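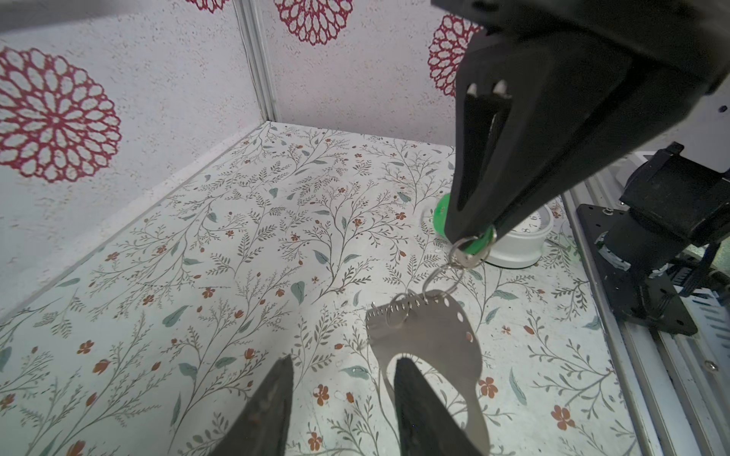
Manipulation robotisée des petits objets ménagers

La manipulation robotisée des petits objets ménagers est un domaine de la robotique de service. Il concerne les tâches courtes de la maison et de l'atelier : ranger des clés, accrocher une étiquette, trier des pièces de métal. Ces tâches restent difficiles pour les machines, même quand elles paraissent très simples pour une personne.

Objets articulés

Un porte-clés vert tenu entre deux doigts, avec des anneaux et une plaque métallique qui pendent ou reposent au sol, est un cas typique. La pince contrôle seulement le point de prise. Le reste de la chaîne bouge selon son propre poids, et les surfaces brillantes du métal gênent l'estimation de la profondeur.

Montages à deux bras

Dans beaucoup de travaux, un bras soulève l'objet et un second reste ouvert à proximité, prêt à saisir l'autre extrémité. Le projet Praltilus, dirigé par Oriana Orellana à Monmont, a retenu cette disposition dans une enceinte fermée à motifs imprimés. Son catalogue comprend 31 objets et 300 démonstrations par tâche.

État des connaissances

Selon Bautista Benítez, de l'atelier Walczak, les machines réussissent assez bien la prise d'un objet rigide isolé, mais le décrochage d'un anneau fendu demande encore l'aide d'un opérateur. Le banc d'essai Paso classe cette action au niveau 6, le plus élevé de son échelle. L'usage domestique sans surveillance n'est pas encore établi.

Voir aussi

Préhension robotique
Robot de service
Téléopération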